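1/4 Okay, long one, sorry in advance! We've finally finished moving my aunt's old button collection out of the house in Evier, and I have never been so fond of something so heavy. 3,497 buttons, and yes, I counted every last one over most of June.

2/4 She kept them in biscuit tins, sorted by colour and then by how much she liked them (her favourites were always the grey ones, I couldn't tell you why). The oldest tin has coat buttons from a tailor's in Kadlec, still sewn to their cards. 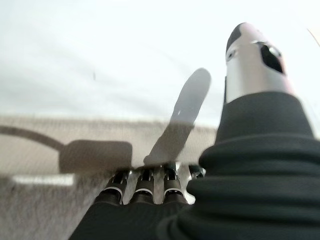
3/4 If you're sorting a tin of your own, tip out a small handful at a time, put the kettle on, and keep the metal ones away from anything damp. I did 40 a night and it was lovely.

4/4 I'm keeping 1,000 and the rest are going to the quilters in Sidora, who have already asked if there are any toggles. There are so many toggles.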